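Notice periods in commercial leases: where service goes wrong

Most disputes we see over break clauses have little to do with the decision to leave. The tenant has decided, the rent is paid up, and the new premises have been found. The argument is over the notice: who sent it, to whom, at what address, and when it is treated as having arrived. This item sets out the points we check first when a client in England or Wales asks us to look at a break notice, whether they are giving it or have just received it.

Start with the lease itself

A break clause is read strictly. If it says notice must be given by the tenant, then notice from the tenant's parent company or from a trading name is open to challenge. Groups that move staff and contracts between companies are especially exposed, as the company paying the rent may not be the company named in the lease. Check the name and company number against the lease and any licence to assign, and use exactly that name in the notice.

The same applies at the other end. The landlord named in the lease may have sold the building. A tenant who has been paying rent to a managing agent for years may have received a letter about the sale and filed it without reading it. Obtain an up-to-date copy of the title register before the notice is drafted. If a sale has completed but the register has not caught up, it is usual to serve both the registered owner and the buyer.

Counting the days

Clauses differ on whether the notice must be "not less than" a stated period, and on whether it must expire on a fixed date or may expire at any time after one. "Not less than" generally means clear days or months, so that neither the day of service nor the day of expiry counts towards the period. Where the period is in months, the corresponding date rule normally applies: a month's notice given on the 12th ends on the 12th of the next month.

A file we handled for Keredum, a small packaging business, shows how narrow the margin can be. The lease required not less than six months' notice, to expire on a fixed date in August. The notice was signed in good time but stayed in an outgoing tray for four working days. It was then sent by ordinary first class post, which the lease did not permit. A second notice, by recorded delivery, was in the landlord's hands with seven days to spare. Had the first been the only one, the client would probably have been held to the remainder of the term.

Method and address

Look for a notices clause, usually near the end of the lease. It may bring in section 196 of the Law of Property Act 1925, or it may set out its own methods. There is a difference between a clause that says a notice "may" be sent in a certain way and one that says it "must" be. The first usually offers the sender a safe route – if it is followed, the notice is treated as served even if it never turns up. The second shuts out every other route.

Email deserves a separate word. Many older leases are silent on it, and many newer ones expressly exclude it. An exchange of friendly emails with the agent is not service, even if the agent replies to say that the notice has been received and passed on.

If there is any doubt over the address, serve at each possible address. Additional copies should carry a short covering letter stating that they are sent without prejudice to the validity of the others.

Conditions attached to the break

A valid notice may still fail if the conditions are not met on the break date. The usual ones are payment of the rent due and the giving up of vacant possession. Both cause trouble over small amounts and small items.

On payment, ask for a statement of everything the landlord says is due and pay it, under protest if need be. In a matter concerning a unit at Prollthorpe, the landlord's objection rested on default interest of £1,646 which had never been demanded. The point was settled by a payment of £1,000, but only after several months of letters.
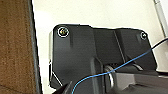 Property Disputes Team
Macaraeg Arkar, Solicitors

On vacant possession, the tenant must normally remove its people, its goods and any other legal interests, such as a subletting. Partitions, racking and brackets fixed to walls raise the question of whether they are part of the building or still the tenant's goods. The answer depends on how firmly they are fixed and why they were put there. If the licence for alterations requires reinstatement, check whether that duty applies without a request from the landlord.

Keeping proof

Keep a copy of the signed notice, the proof of posting and the delivery record. If the notice is delivered by hand, the person delivering it should make a short signed statement on the same day, giving the time, the address and the name of anyone who accepted it.

This item is a general guide to the position in England and Wales and is not advice on any particular lease. Clients with a break date in the coming year should send us the lease, any deeds of variation and the most recent rent demand.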